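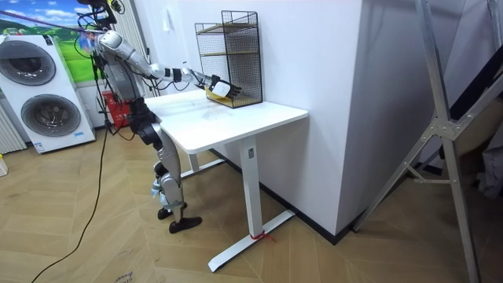 Jurkari open day: putting the groceries away

I went to the Jurkari open day in May mostly to settle an argument with myself about chores. Wellero, the parts warehouse where I work, keeps asking if a humanoid could restock our small-item shelves. Jurkari says home first, shop floor later.

The lab is 2 rooms on the Schouten site, 320 square feet between them. The job on show was a small one, with a yellow basket of play fruit, a white desk and a mesh rack with wooden shelves.
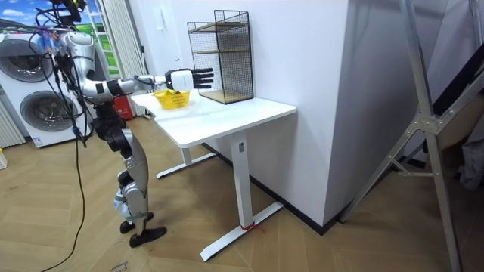
What the arm has to do

Reach over a basket, close on one piece, and get it onto a shelf without catching the wire. I do that at home without looking. For a robot the reach is the easy part, the guide said, and fingers are where the hours go. They have logged nearly 3,000 tries on the rack alone. 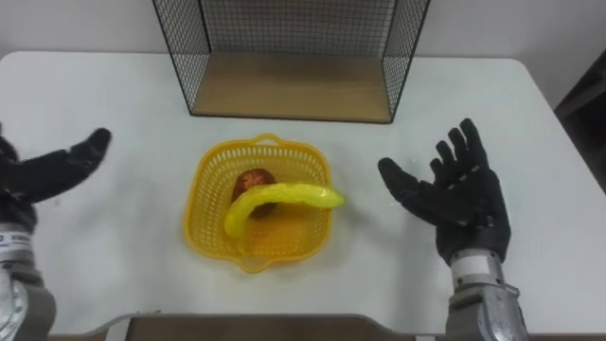 A banana lying across something round is awkward, as either one can roll when the other is touched. Our bins at Wellero are full of the same problem – bolts under brackets, bags on top of boxes.

I asked about laundry too. Cloth is on the list for next year, I was told, after the Brotow hand is fitted. 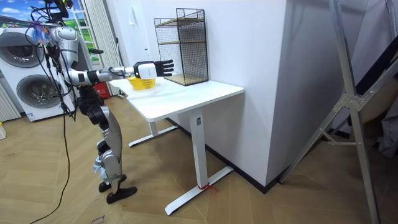 My answer for work is no for now. I would want to see 2,000 picks in a row from mixed bins, with no one standing by. I put my name down for the fall visit.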